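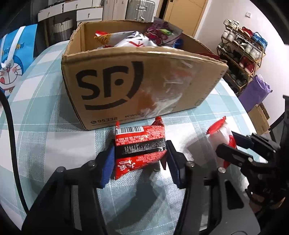 Archie McIver thinks the flat packets should go in last, down the sides, and that I'm wasting the good space on them. Maybe. Tried it his way for the second half, notes further down.

January 14, 2023. Snack box, packing notes. Kitchen table, checked cloth left on, it was there and I wasn't clearing it twice.

Carton: the brown SF one again. Rim is worn and fraying along the top but the base is fine, pushed on it hard. Clear tape on the front is wrinkled, leave it. Pulling it takes the paper off with it (did that in June, lost half a panel). Old number stays on, new label goes on the flap.

Wanted to send it in the Sukow carton, bigger, but the Flarell quote jumps at 8 kg and we'd go over just by filling it. So small carton, pack it properly.

Order I started with:
bags with air in them on the bottom
noodle snacks next
flat packets wherever

Bad. The puffy bags got squashed and everything on top slid toward one corner. Took it all out again. 3 layers is the most it'll hold with the flaps shut flat, four and they bow.

Second go: noodle stuff first, firm things against the walls, puffy bags in the middle with nothing heavy over them. Flat packets last. OK so Archie is right about the sides, they wedge everything else in place. Not right about the corners, the pointy ends of the wrappers catch on the carton there and crumple. Turn them so the long edge goes down.

Check backs of packets for dates BEFORE they go in. I did it after, so had to dig. Print is tiny, do it by the window. Anything under 80 days left stays here and gets eaten. Nga Hứa wants the list in the same order as the layers, top down, so write it while packing and not from memory like last time.

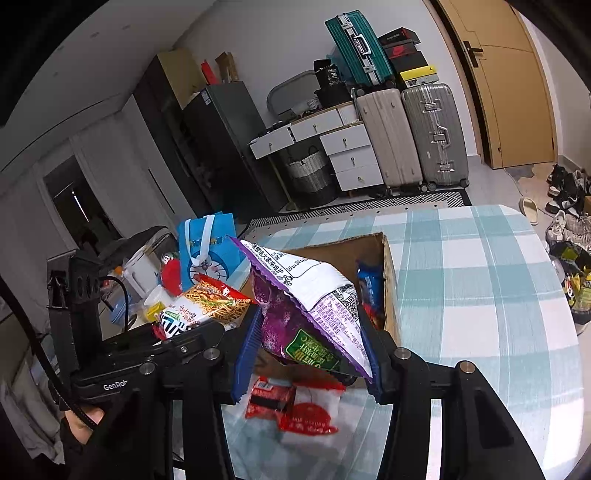 Sweet potato one goes in the middle with the other crushables. Crimped seam up, seams are where they split if something leans on them. Blue wrapped one can stand on end by the flap, it's firm enough.

Doraemon bag: not going in the carton. Ribbon handle would get flattened and it takes up to much room. Carry separately.

Gaps: crumpled paper, not more snacks. I keep wanting to fit one more and then the tape dosn't hold.

Weighed it unsealed, under the limit with a bit to spare. Postage 29 to Te Moana, Skodstead address is the old one, cross it off the sheet.

To do:
new tape, roll is nearly done
rewrite list for Nga, top layer first
ask Archie if he still has the shallow box lid
clear the rest of the table before supper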